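Zosley Student Robotics Club Opens Its Virtual Practice Room to Other Schools

ZOSLEY, January — The student robotics club at Zosley is opening its simulated practice room to other schools this winter, giving more young people a chance to program a full robot without needing one in the building.

The project, called Mistmont, began as a small after-school effort. Club members have since logged 1,079 practice runs in the simulator, and 58 students now take part. Everything happens on screen: students write code, launch a run and follow the robot's work through views mounted on its body.

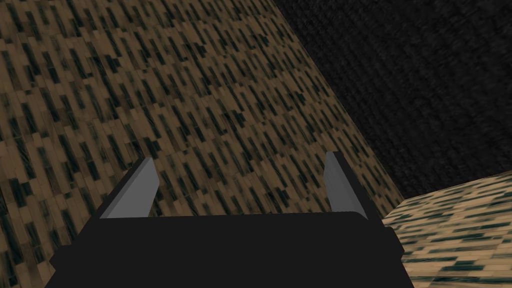

Glenys Wogan said she had expected the simulated version to feel like a warm-up for the real thing, and was surprised by how quickly her group got caught up in it. They argued over gripper angles all the way to the parking lot, she added, and came back with three new ideas.

Beginners start with a single gripper and learn to open it, close it and line it up with a target. From there they move on to small everyday objects, and then to tasks that call for both arms. Teams keep a shared log of every run, good or bad, and the older students read through the logs with newcomers before each session.

"We love the failed runs," said Anderson Guimarães, the club's faculty adviser. "A student changes one line, tries again, and suddenly the whole table is leaning in. You can't fake that kind of excitement!"
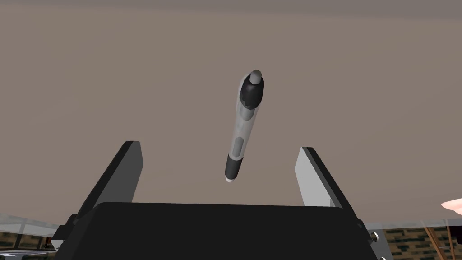 Schools that join will get the practice room, a starter set of tasks and a weekly online help hour at 4 p.m. run by club members. Student lead Oliwia Wilczyńska wrote most of the starter set herself and is already working on a second one — this time with harder two-arm challenges suggested by the younger teams.

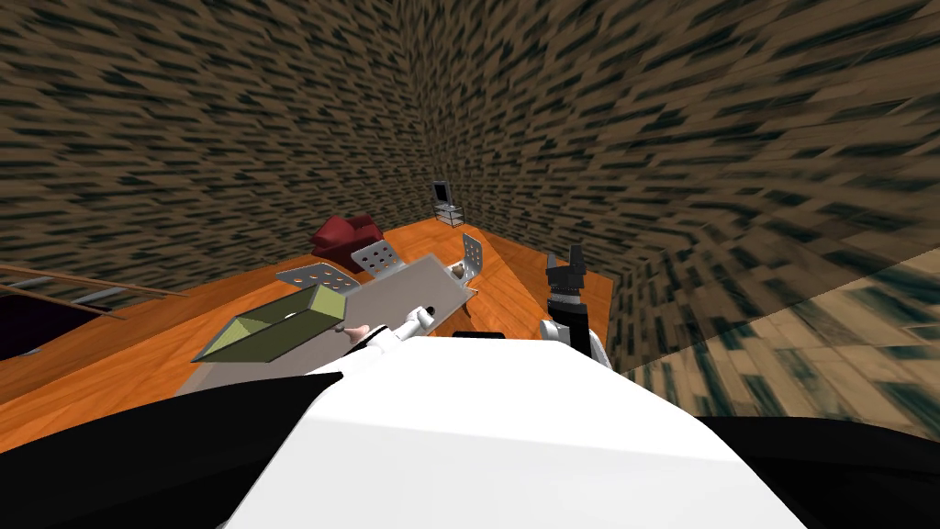

A view from the robot's head in the Mistmont practice room.

The club will also host its first open challenge in the spring. Teams may enter with as few as 2 students, and no earlier programming experience is needed. More than 249 students have asked for details so far.

Schools can sign up through the Zosley club office. Questions about the starter tasks should go to Oliwia Wilczyńska, and questions about the spring challenge to Anderson Guimarães.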